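Subject: Re: [housekeeping-leads] Flulix trial, what does it mean for the room staff?
Date: 19 Jan 2020

> We have been told Prostell want to put the Flulix machines in
> at our place by September. My lot are asking me whether they
> should be looking for other work and I haven't got an answer.
> Those of you who have had them in already, what changed? Are
> they any use in a bathroom? Did anybody lose hours? I have the
> brochure, thank you, please don't send me the brochure.

No brochure, I promise. I used ours to level the linen trolley.

We run 89 rooms and we've been in the trial since the autumn, mostly on bathroom resets in the practice suite. I'll take your questions in the order they annoyed me.

1. Did anybody lose hours?

Not so far. We had six attendants on the early shift before and we have six now. What went is the overtime on changeover days, and two of mine used to pay for their holidays out of that. Management don't call it a cut. The payslips have their own view. Get overtime put in writing before the first crate arrives, and get it from Prostell, because your site manager will have been told something cheerful.

2. Are they any use in a bathroom?

Depends what you call use. The job we give it is the guest's bits round the basin: toothbrush, cup, toothpaste. A decent attendant does that without breaking off a conversation. For the machine it is a task, with a name and a sheet. 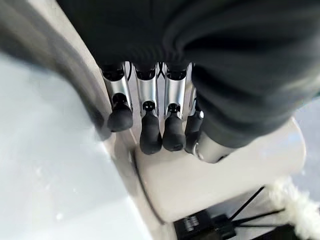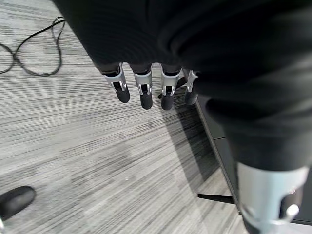
The toothpaste job, at the vanity: 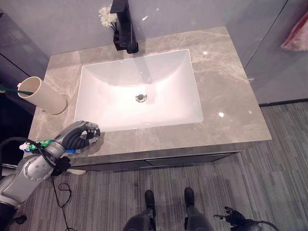

It's good at plodding on. It doesn't get a bad back, and it has never once told me what it thinks of the people in the top-floor suites. On the other hand it wants everything explained, and a guest's idea of where a toothbrush lives changes by the hour.

3. What does the day look like now?

More standing about, oddly. Somebody has to mind it, and minding turns out to be more tiring than wiping. My attendants used to finish a room and shut the door on it. Now whoever is on the machine fills in the Plirko log after each go, with a box for "intervention" that is far too small for what they'd like to put in it. We passed 3,000 entries before Christmas and I have yet to meet the person who reads them.

Minding is paid at the ordinary attendant rate. I've argued it should be the supervisor's rate, as they are supervising. I was told that the word only applies to people -- I've asked for that in writing as well.

4. Training

Nava did ours, one morning, mostly slides. Ask for a second session after a fortnight, when your people know what to ask. The good questions all came up later, in the corridor, with no trainer for miles.

5. What to tell your lot

I told mine that I didn't know, and that I'd tell them when I did. It went down better than the speech head office sent me. One of them is now properly good with the thing and has started correcting the manual in biro. Another won't stay on the same floor as it, so I rota round her, and so far I've been allowed to.

If you want our minding rota or the wording we used on overtime, write to me off list. The rota is in pencil.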